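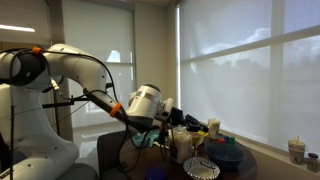 Ewan Innes wanted to know why the score sheet gave more marks for stopping than for finishing. He had the rules open on his knee and had underlined the line twice.

"Because a policy that doesn't know it's failed will keep going," said Shona Yule. "Read the appendix."

"I did read the appendix. It says 400 points for a completed task and 400 for a correct abort. Then there's the log bonus for the abort. So a team that aborts everything wins."

"A correct abort. The judge has to agree the task couldn't be done."

Ewan wrote something in the margin. The Clinamen Cup had run under the same rules for five years and no team from the college had placed in it. The abort clause had been used by other schools, mostly by accident.

Shona went back to the terminal. The policy was at checkpoint 1561, trained on the demonstrations the club had recorded since June. Calum Ritchie had recorded most of them. He was left-handed, and the arm had picked up his habit of coming at everything from the wrong side and pausing before it closed. Ilham Nair had proposed filtering out the pauses. The vote had gone against her.

"Starting run," Shona said.

The log scrolled. Approach, align, pause, close. The grip force rose to the threshold and held. The lift began and then stopped at a height that was not in the plan.

"Joint fault?" said Ewan.

"No fault. It's waiting."

"For what?"

She scrolled up. The confidence value had dropped below the floor and come back, then dropped again. The controller was meant to pick one branch, continue or abort, and it had done neither. It was sampling the two in turn at the full control rate.

Ilham came over from the other bench with her notebook. "How long has it been like that?"

"Since the lift."

"Is the timeout on?"

"The timeout only applies inside a branch," said Shona. "It isn't in a branch."

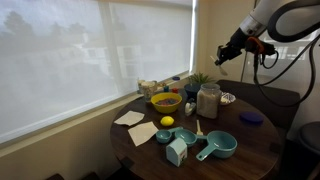 They left it powered and went through the code. The branch selector was Tadhg's. He had written it before he transferred to Zotimska, and his comments were brief. One of them read: ties go to the operator. There was no function underneath it.

"So it's a tie," said Ewan.

"It can't be a tie. They're floats."

"It's a tie near enough that it changes its mind every cycle."

Ilham was reading the old commit messages. Tadhg Mac Mathúna had meant to add a prompt, a single key press, so that whoever was at the terminal could settle it. The rules of the Cup did not allow key presses after the start signal. He had taken the prompt out the night before the regional at Correia and left the state that called it.

"We could bias it," Calum said. He had come in during the reading and still had his coat on. "Add a small constant to the abort side. It gets the points either way."

"That's what I said at the start," said Ewan.

"You said it as a complaint."

Shona typed the constant and did not save it. With the bias in place the arm would put down whatever it was holding, every time it was unsure, and the judge would see a clean abort. It would also never again get through one of Calum's pauses. She checked this against the recordings. In every demonstration he had hesitated at the same height, and in every one he had gone on.

"What were you doing there?" she asked him. "At the top of the lift."

Calum looked at the plot. "Checking it was still in the grip."

"For that long?"

"I suppose so. I didn't know I did it."

Ilham took the keyboard and wrote a third branch. It re-read the grip force, held position for the mean length of Calum's pause, and passed the result back to the selector. It was 11 lines with the comment. She named it after him, in lower case, and pushed it without a vote.

Shona restarted the controller. Approach, align, pause, close, lift. The confidence value dropped. The log printed calum, and then for a while it printed nothing.

Ewan had put his pencil down. The next line came up and Shona read it out.

"Continue."

Recent stories
The Drotora Handover
Minutes of the Wiring Subgroup
Spare Encoder
A Short Walk to the Regional
Tolerance Stack, Part Two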